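Sprechernotizen, Vortrag "Marker, Zeitstempel, Tränen" (25 Minuten, danach Fragen)

Erst mal hallo sagen, Wasser hinstellen, Klicker testen. Dann direkt rein: Ich bin die, die bei Storkeck die Software hinter den Handgreifern schreibt, also alles zwischen Kamerabild und fertiger Trajektorie. Heute geht's um Flanum, unsere Pipeline, und darum, wo sie uns um die Ohren geflogen ist.

Drei Bilder durchklicken, jeweils kurz stehen lassen:

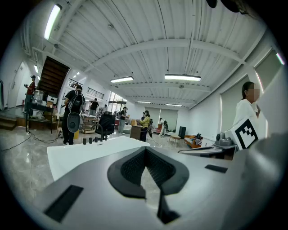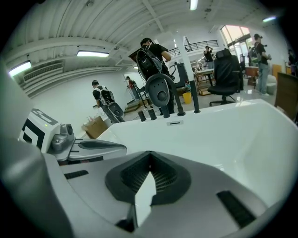
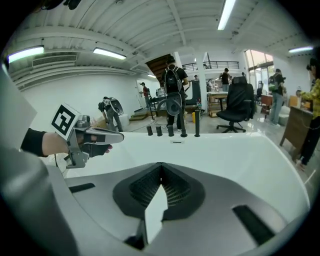 Alle drei aus einer Greiferkamera, Fisheye, gleicher Raum. Auf den Würfel mit dem Marker zeigen, der ist auf jedem Bild irgendwo zu finden. Und dann auf die Leuchtstoffröhren an der Decke, die kommen gleich nochmal dran!

## Was die Software daraus machen soll

- Pose der Kamera pro Bild, dazu die Pose des anderen Greifers über den Marker
- Öffnungsweite der Finger
- alles auf einer gemeinsamen Uhr, sonst greift die Policy später fröhlich ins Leere
- Frage ans Publikum: Wer hat schon mal zwei Kameras synchronisiert und danach noch gut geschlafen? (Pause lassen, meistens lacht jemand)

## Problem eins: Leute laufen rum

Unser SLAM mag stillstehende Welten. In so einer Halle steht aber dauernd jemand im Bild, im dritten sieht man's schön, da läuft rechts einer mit grünem Rucksack durch. Die erste Version hat sich munter Features auf T-Shirts und Rucksäcken gesucht und die Karte ist mitgewandert. Jetzt maskieren wir Personen vor der Feature-Suche, und der eigene Greifer unten im Bild kriegt eine feste Maske. Die feste Maske hat übrigens mehr gebracht als das ganze schlaue Personenmodell, das hat mich ein bisschen gekränkt.

## Problem zwei: Licht und glatte Flächen

Zurück zum zweiten Bild springen. Die weiße Fläche spiegelt die Beleuchtung, und Spiegelungen wandern mit der Kamera mit – für den Tracker sieht das aus wie super Features, die leider lügen. Wir werfen inzwischen alles raus, was nicht über 10 Bilder zur Geometrie passt. Marcela Hájek hat dafür Tefera geschrieben, unseren kleinen Filter, und ja, der Name war eine Schnapsidee aus dem Mai. Falls jemand nach dem Code fragt: kommt, sobald die Doku nicht mehr peinlich ist.

## Problem drei: der Marker am Bildrand

Fisheye verzerrt am Rand heftig. Wenn der Würfel da draußen landet, wackelt die Orientierung, manchmal klappt sie komplett um. Lösung in zwei Schritten:

1. Ecken erst entzerren, dann die Pose rechnen (klingt banal, hatten wir andersrum)
2. bei zwei möglichen Lösungen die nehmen, die zur vorigen Pose passt

Hier das Diagramm mit den 400 Testaufnahmen zeigen, nicht vorlesen.

## Hasent

Unser Viewer. Live vorführen, wenn das WLAN mitspielt, sonst die lokale Aufnahme mit 2.000 Bildern laden. Unbedingt vorher die Zeitleiste auf null ziehen, beim letzten Mal stand sie am Ende und ich hab zwei Minuten lang Play gedrückt. Gut zum Zeigen: Pose als Achsenkreuz, daneben das Kamerabild, und wo das Kreuz springt, wird die Leiste rot.

Fragen sammeln, Mikro rumgeben.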